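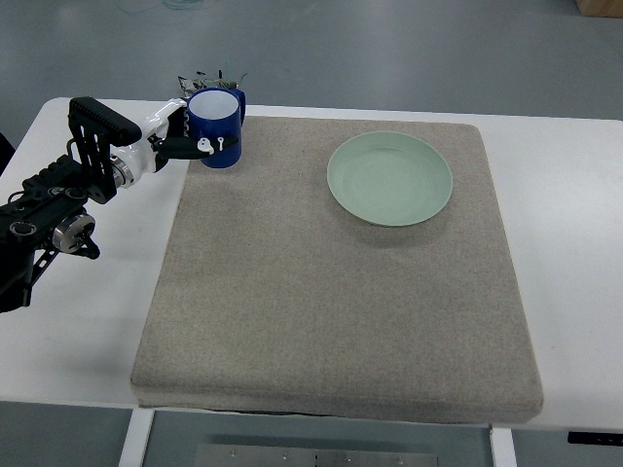 생활용품 · 테이블웨어

드롤티미스, 펠트 매트와 식기 조합 상차림 규격 공개

2024-08-11

주방용품 업체 드롤티미스(Drultimis)가 1인용 상차림 구성 ‘도스트네스(Dostness)’의 기본 규격을 공개했다. 구성품은 회색 펠트 매트, 연녹색 원형 접시, 코발트블루 머그로, 흰색 상판의 식탁을 기준으로 배치 치수를 정했다.

매트는 회색과 베이지색이 섞인 반점 무늬의 두꺼운 직사각형 제품이다. 식기를 내려놓을 때 생기는 충격음을 줄이고 상판 긁힘을 막는 용도로 설계했다. 원단 납품은 플라식스(Plasix)가 맡는다. 업체가 제시한 관리 기준은 중성세제를 이용한 부분 세척이며, 건조기 사용은 허용하지 않는다.

접시는 깊이가 얕고 안쪽 면에 동심원 형태의 요철이 있다. 요철은 음식물이 한쪽으로 밀리는 현상을 줄이기 위한 것으로, 국물이 많은 음식에는 권장하지 않는다. 머그는 원통형 도자기 제품이다. 외부에는 광택이 있는 청색 유약을, 내부에는 흰색에 가까운 밝은 유약을 적용했다. 용량은 273ml다.

배치 기준에 따르면 접시는 매트 위쪽 절반에 놓고, 머그는 접시 왼쪽에 둔다. 머그 손잡이는 접시를 향하게 한다. 손잡이를 바깥쪽으로 돌리면 옆자리와의 간격이 좁은 식탁에서 팔이나 소매에 걸릴 수 있다는 것이 업체의 설명이다. 매트 아래쪽은 수저와 작은 찬기를 놓는 공간으로 비워 둔다.

제품 개발을 담당한 사데트 코자바쉬(Saadet Kocabaş)는 “펠트는 표면 마찰이 커서 식기를 끌어 옮기기 어렵다”며 “머그와 접시는 들어서 옮기는 것을 전제로 바닥 굽을 가공했다”고 말했다. 굽 가장자리는 유약을 바르지 않고 연마로 마감한다.

초도 물량은 200세트다. 유통사 에킨지(Ekinci)의 매장 11곳에서 판매하며, 매트는 단품으로도 구입할 수 있다. 접시와 머그의 단품 판매는 12월에 시작한다. 색상은 현재 한 가지이고, 추가 색상 2종의 유약 시험이 진행 중이다. 식기 파손 시 교환 신청은 구입 매장에서 받으며, 펠트 표면의 보풀은 교환 대상에 포함되지 않는다.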